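Print this story | E-mail this story

Clostport to keep its library open on Sundays through winter

31 May 2023

CLOSTPORT – The town library will stay open on Sundays until the end of August, after the council voted to pay for the extra hours from its community services budget.

The Sunday hours began as a trial in April and were due to finish this week. Under the new arrangement the doors will open at 10 am and close at 4 pm, the same as during the trial. Weekday hours do not change.

The council's report on the trial says 2109 people came through the doors on Sundays in the first month. It had planned for 2000 across the whole trial. The children's area was the busiest part of the building before lunch, and the study tables filled up after it.

Clostport had not opened its library on a Sunday for 18 years. The old Sunday session was dropped when the branch moved from the railway end of Magesa Street to its present site beside the pool, and a request to bring it back was turned down twice on cost.

The report lists what people came in to do. Borrowing was at the top, followed by using the computers, reading the papers and printing. A good number of visitors ticked the box marked "somewhere warm to sit". The council has asked for the heating on the ground floor to be checked before the middle of June, as the system was set up for a building that is empty on Sundays and takes most of the morning to catch up.

Parking was the main complaint. The pool and the library share one car park, and junior swimming lessons run until noon. Drivers are asked to use the gravel area behind the tennis courts, which is open at weekends and has a lit path to the library's side entrance. Two more accessible spaces will be marked near the front steps. The existing ones stay where they are.

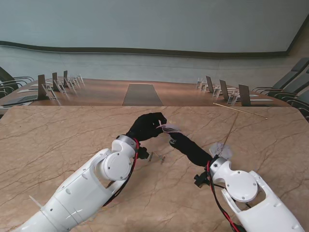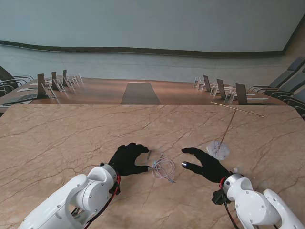 Tradham Weekly newsroom

The bus is a harder matter. The Tradham to Clostport service does not run on Sundays before 1 pm, so people from Tradham and the farms along the river road can only get to the library for the last part of the day unless they drive. The council will write to the bus company, Brellotano, to ask for a morning run. It does not expect an answer before the spring timetable is drawn up.

In the meantime the mobile library will make an extra stop in Tradham every second Sunday. It will park outside the hall from 10.30 am to noon. Books reserved through the catalogue can be collected there, and anything borrowed in Clostport can be handed back. The van cannot take large-format returns such as framed prints or board games, and these still have to go to the main desk.

Not everyone on the council was in favour. Those against said the money would be better spent on fixing the roof over the local history room, where buckets were put out twice in April. The roof repair is already in next year's program, and the meeting was told that bringing it forward would not be possible in any case, as the tiles have to be matched and ordered.

A late change to the motion, asking for the café kiosk to open on Sundays as well, was also passed. The kiosk lease comes up for renewal in July and Sunday trading will be written into the new one. Until then visitors can bring their own food and eat it in the foyer. Covered drinks are allowed at the tables but not at the computers.

The council received 58 written comments during the trial. Most asked for the hours to be kept. Several wanted a later closing time, and one group of senior high school students asked for the upstairs meeting room to be opened for quiet study during exams. That has been agreed to for the last three weekends of each term. Bookings are made at the desk, in person, and the room will be locked when it is not booked.

Other requests were set aside for now. They include Sunday story time, which would need a second children's librarian on the roster, and an evening session for shift workers from the Magesa cannery. The council said it would look at the evening session again when it has figures for the full winter.

Staffing for the extra day will be shared among the current team, with casual shifts offered first to people already on the relief list. Two permanent part-time positions will be advertised in June. Applications close at the end of that month and forms are at the council office.

Overdue items will be treated as before. A book due on a Sunday can be returned until the doors close, or left in the after-hours chute, which is emptied on Monday morning and counted as Sunday's returns. The chute on the car park side is out of use while its hinge is replaced – borrowers should use the one facing the pool.

The library will be closed on the Sunday of the King's Birthday long weekend. The mobile library will not run that day either.

A decision on whether to make Sunday opening permanent is expected at the September meeting. Written comments can be left in the box at the main desk or sent to the council office, and should include a street address. Comments already sent in during the trial will be carried over and do not need to be sent again.

3 comments | 18 shares

Print this story | E-mail this story

Contact the newsroom | Copyright 2023 Tradham Weekly. All rights reserved. | Back to top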